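Re: [surnlow-list] Episode 2, and was it the same wedding?
From: Raimonds Bite
To: surnlow-list
Thursday, 22:41

Hello Kristaps, hello everyone,

Sorry for the slow reply, I wanted to watch it a second time before I opened my mouth, and then my sister came to stay and we ended up watching it a third time with her asking who everybody was. (She thought Grodus was the bass player. I have forgiven her.)

Kristaps Grigaitė wrote:

> Has anybody else seen episode two yet? I've no wish to spoil it
> for those waiting for the weekend, so stop reading here if so.
>
> I came away a bit confused by the wedding. In the old radio
> interview, the one most of us had on cassette, Ilze says they
> were married in the morning in front of two witnesses and went
> straight back to the studio to finish the Clotel record. She is
> very definite about it. No party, no flowers, cheese rolls in
> the car. Now we get twenty-odd minutes of home film with a band
> playing, long tables, her mother dancing, and Grodus in a suit
> that plainly doesn't belong to him.
>
> So which is it? Did they make up the cheese rolls? I've told
> that story to people for half my life and I feel rather daft.
>
> Also, does anyone know who the tall man is who gives the speech
> by the gate? The caption goes by too fast for me.
>
> Kristaps

Please don't feel daft, I've told the cheese roll story too, and I told it at a wedding, which was worse. But I think both are true, and I think the programme does say so if you listen to the bit before the titles, where it's easy to be still fussing with the kettle. Ilze says "the second time we did it properly". I took that as a joke about the album the first time round. On the second viewing I was fairly sure she meant the wedding. On the third my sister, who had no idea there was any question about it, said straight out "oh, so they got married twice", and went back to her knitting.

If you put it together with what was in the tour booklet, it goes something like this. They sign the papers in March, in the morning, with the two witnesses, and go back to the studio, just as she said on the radio. The families hear about it afterwards and her mother is very put out. Then in the summer, when the record is finished and there is a bit of money, they have the big day at Sproģis, at her uncle's place by the lake, and that's the film we see. The trees are in full leaf in all of it, and he has the short haircut from the sleeve photographs, which he certainly hadn't got in March! I went and got the sleeve out to check. It still smells of my old flat.

What I can't square is why they never mentioned the second do in any interview for all those years. My own guess, and it's only a guess, is that the quiet morning made a better story for the newspapers and the lake was something they wanted to keep for themselves and the family. I rather like them for that. You give the papers the cheese rolls and you keep your mother dancing. And then you get to their age and the film turns up in a cupboard, and half the people in it are gone, and I suppose it seems a shame not to show it.

The tall man by the gate: I paused it. The caption says "family friend" and nothing else, so it isn't your eyes. Somebody on here years ago had a theory about a neighbour who lent them the van for the first tour, and he has the look of a man who would lend a van. If the person with that theory is still reading, do please come forward. The speech has been cut about quite a lot, you can see the shadow on the gatepost jump, and I'd dearly love to hear the whole thing. The line about "he came to fix the roof and stayed for supper until October" had me in bits.

Now for a small grumble, as I can't be all sweetness. The episode runs to 69 minutes and I could have done without the last ten. All that business with the man from the record company walking through an empty hall telling us it held 4000 people. We know it held 4000 people, some of us were among them, and I was behind a pillar. I'd have given the whole of that walk for another two minutes of Grodus trying to get the accordion back off her cousin. They have six episodes to fill, I understand that, but if there's more film from the lake then I hope it isn't being sat on to make room for gentlemen in corridors.

And the music! Did anyone else notice that the tune the band is playing at the long tables is "Surnlow"? Or the bones of it, anyway, slower and with the turn in the middle left out. I nearly fell off the settee. We've always been told he wrote that one on the ferry the following winter. Either he had it in his pocket a good half a year earlier, or it was some local dance tune all along and he borrowed it, and I don't know which I'd prefer. I've tried picking it out on the piano and I'm now quite sure about the first eight bars and not at all sure about the rest, so if one of the proper musicians on the list could have a listen I'd be grateful. It starts just after the bride's mother sits down and it's mostly under the talking, so you'll want headphones.

There was one moment I keep going back to, and I wonder if others felt the same. It's where the two of them are on the sofa in the present day watching the film, and he stops watching it and watches her instead. They hold on that for quite a while without any voice over the top. My sister put her knitting down. I thought after all the separate houses and the separate solo records and the awful business with the second manager that we'd get a polite sort of programme, each in their own chair saying nice things about the other. I wasn't expecting to be shown that they still like each other. It's cheered me up all week.

Kristaps, you asked off-list whether it was worth getting people together for the next one. I would say yes, very much so, and I'm happy to have it here if we're no more than six, which is what the settee and the kitchen chairs come to. Those further off could watch at the same hour and write in as they go, as we used to for the radio concerts. I don't mind who brings what so long as somebody who isn't me does the cake. Do say on the list if you're coming, and say if you need fetching from the station, the bus is hopeless in the evenings.

One last bit of housekeeping. A few people have asked whether I still have the tour booklet and could copy the page with the dates on. I do and I will, but the staples have rusted and I'm scared to open it flat, so I'm going to copy it out by hand and type it up. Give me till next week. If anybody has the other printing, the one with the blue back, I'd love to know whether the Sproģis page is the same in yours. In mine there's a line at the bottom saying "thanks to all at the lake", and I must have read that a hundred times without once wondering which lake, or who was at it. 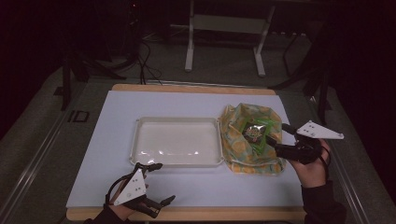 I looked for the same line in the Clotel sleeve notes and there's nothing like it there, only the usual thanks to the studio and somebody's dog. So it may be that the booklet was the only place they ever let it slip, and if so I'm doubly glad I kept mine through two house moves and a leak.

Right, bed. Love to all, and Kristaps, carry on telling people about the cheese rolls.

Raimonds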